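Section 3. Taking a Home Blood Pressure Reading You Can Trust

Before you start

Most people who buy the Starkier upper-arm monitor take it out of the box, strap it on over a sweater, press the button while talking to somebody, and then either panic or celebrate. Neither is called for. A single number from a home monitor is worth very little. A string of them, taken the same way each time, may be worth something to you and your doctor.

This section covers the cuff, the chair and the reading itself. Memory and clock settings are in Section 4.

Fitting the cuff

1. Measure around your bare upper arm, halfway between shoulder and elbow. Compare it with the range printed inside the cuff. "One size fits most" is a sales phrase. If your arm is outside the range, get a different cuff before going any further.

2. Take your arm out of the sleeve. Rolling it up into a tight band is no better than leaving it down.

3. Slide the cuff on so the lower edge sits above the bend of the elbow, with the tube running down the inside of the arm.

4. Close it so that two fingertips fit under the edge. If you can get your whole hand in, start over.

Note: The Findumik wrist cuff sold as an add-on uses the same display, and people like it because it's quick. It is also fussy about position. Hold it a little below heart level and it reads high. If your arm fits the upper-arm cuff, use that one.

Taking the reading

5. Skip coffee, cigarettes and exercise for half an hour beforehand. Use the bathroom first. A full bladder can push the number up, and very few people believe this until they try it both ways.

6. Sit in a chair with a back, both feet flat, legs uncrossed. Rest your arm on a table with the cuff level with your heart.

7. Sit quietly for five minutes. The quick-start card says "relax briefly," and we think that card was written by someone in a hurry.

8. Press START and keep still. Don't talk, and don't watch the numbers climb if that bothers you.

9. Wait a minute and take a second reading. Write down both, including the one you don't like.
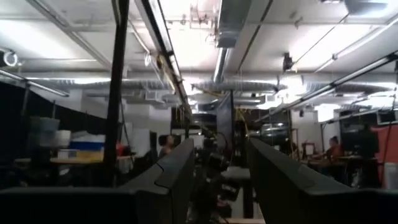
CAUTIONS AND KNOWN PROBLEMS

Do not change, skip or stop a prescribed medicine because of what this monitor shows. Bring the readings to whoever prescribed it and argue there if you need to.

If the reading is far above your usual and you have chest pain, trouble breathing, weakness on one side or trouble speaking, call 911. Don't sit there repeating the test.

An irregular heartbeat symbol can come from moving your arm. It can also be real. If it shows up more than once while you're sitting still, mention it to your doctor.

The green, yellow and red bar beside the display is a rough guide at best. It knows nothing about your age, your kidneys or what your doctor is aiming for. Karine Tremblay, who edits this guide, keeps a strip of tape over hers.

The Wistent app will draw a trend line after 2 days of readings. Ignore it. Two days is not a trend – give it 28 days before you read anything into the slope. The app's "wellness score" has no explanation we could find, and we've left it out of this guide for that reason.

Checking the monitor against another one

10. Take the monitor to your next appointment, with its cuff.

11. Ask for a reading on the office equipment, then take one with yours on the same arm a minute or two later.

12. Write down the difference inside the lid of the case. A small gap is normal. If yours is large, ask the nurse to check the cuff size before you blame the machine, then contact Oyelaran, who handle repairs and exchanges.

Repeat the check once a year, or any time the monitor has been dropped.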